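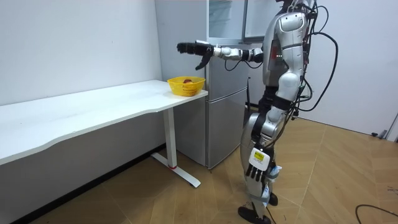 *Humanoid robot at the white desk, next to the refrigerator, with one hand over the yellow basket.*

# Pantry recordings: data card

Prepared by Mafalda Abreu and Zerrin Tuncer, Irnerix. Questions go to Mafalda first.

This folder keeps the recordings of the fruit task, made for the staff kitchen project at Barreto. At Barreto the kitchen workers put away fruit and vegetables every morning before the lunch service. The plan is to give a part of this work to the robot. The workers have asked many times what will change for them, so this card speaks of that too, and not only of files.

## What is inside

- 176 episodes, fruit between basket and refrigerator
- two views: one fixed, one from the head
- `notes/`, written remarks of the operators, in English and Portuguese
- `splits/`, with 35 episodes kept apart for testing

Please do not train on the test episodes. It has happened once in July and we had to repeat a week of work. 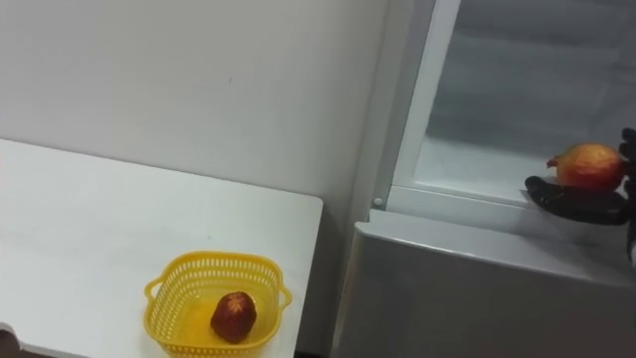

*Head view: pomegranate in the hand, at the open upper compartment. Another fruit is in the basket.*

## What changes for the people

Albertina Moreira has led the morning shift in the kitchen for many years. She read our first plan and she corrected it in several places. We had written that the robot "replaces the storing step". She explained to us that storing is also the moment when she looks at each fruit, smells it and decides what must be cooked today. The robot does not do this. In the present plan a person still sorts, and the robot only carries what is already sorted.

What was agreed with the kitchen:

1. No hours are reduced during the trial.
2. Any worker can stop the robot, without asking and without writing a report.
3. The time saved goes to preparation, and the shift decides how.

Two workers said they prefer not to share the room with the robot. They have other tasks at that hour, with the same pay.

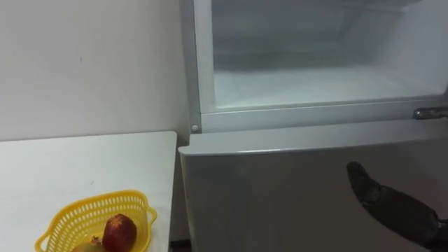

Last changed: 2023-08-09 (Z. Tuncer)

## Known limits

The head view often shows only one hand, or a piece of it. For the position of both arms use the fixed view. Fruit near the front of the table can be partly outside the head view, so labels such as `in_basket` should be checked by a person. Fruit names in the labels are also not always sure: some red fruits were named differently by two annotators, and we kept both names in `label_a` and `label_b`.

Frost in the upper compartment makes its edges soft and pale. The depth estimate is weak there.

## Use

Internal use at Irnerix and Barreto only. Voices of the staff were removed from all the sound files. If you find one that we missed, write to Finlay Rutherford and do not copy the file further.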